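Chores & Machines – the gallery

Hinrichs Quarterly, picture pages

Can a machine do the housework yet? Short answer, some of it, slowly. Longer answer below. We asked readers and a few workshops which jobs they'd hand over first and got back a pile of mail, mostly complaining about laundry. Spent September going through it. What follows is the boring end of the subject, the fetching and sorting and putting away, and that is where most of the work in a house or a stockroom sits anyway.

No backflips. No dancing. If you want those there are plenty of videos.

Rüdiger Eichhorn kept the notes this time and did the timings too. He has run the bench at Woment for years and doesn't get excited easily. His rule for a chore: it counts as done when a person coming in after doesn't have to touch anything. Not the video version of done. Under that rule a lot of things people send us fall over.

Supplies came up over and over. Refilling the cabinet, emptying one tray into a bigger bin, keeping the bags where the bags go. Takes a person seconds and you don't even look. For a gripper with two fingers it's a whole job – soft stuff, no handles, everything leaning on everything else.

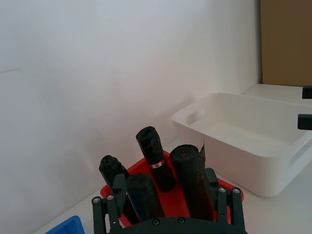
Issue 4, page 10

Garbage bags in a red tray, four rolls on end, white bin behind with nothing in it yet. Black film, crinkly, and one roll has a torn flap standing up off the side. Flaps are trouble. Pinch the flap and you pull off a bag, the roll stays put.

The tight cluster is the other problem. A hand just wiggles a finger in between. Two stiff fingers need a gap, and if theres no gap you have to nudge one roll over first, and then maybe it tips and takes its neighbor along. Rüdiger's note in the margin says "start with the outside ones, always." Good advice for people too.

Black on black is no fun either. Black pads, black plastic, hard to tell where the finger stops and the roll starts. A label helps. Only one of these has a paper band on it, red and white, so that's the easy one to pick out.

How fast is fast enough? Depends who's asking. Grorby told us anything under 60 seconds an item would do for a night shift in the stockroom, since the place is dark and no one is waiting. At home I'd give up and do it myself after about 10. Different jobs really, same tray.

Trirkberg wants 400 moves without a person stepping in before they'll even talk about buying. Seems harsh. Then again you wouldn't keep a dishwasher that called you over every other load.

So, yet? For rigid boxes in known spots, yes, pretty much. For soft rolls, bags, socks, anything that changes shape when you squeeze it – getting there, wouldn't leave the house. And folding a fitted sheet, well, I can't do that either.

Write in with your own worst chore. Short letters prefered, one job per letter please, and tell us how long it takes you by hand so Rüdiger has something to compare with. Next issue is kitchens: drying racks, lids that don't match, the drawer with the batteries in it.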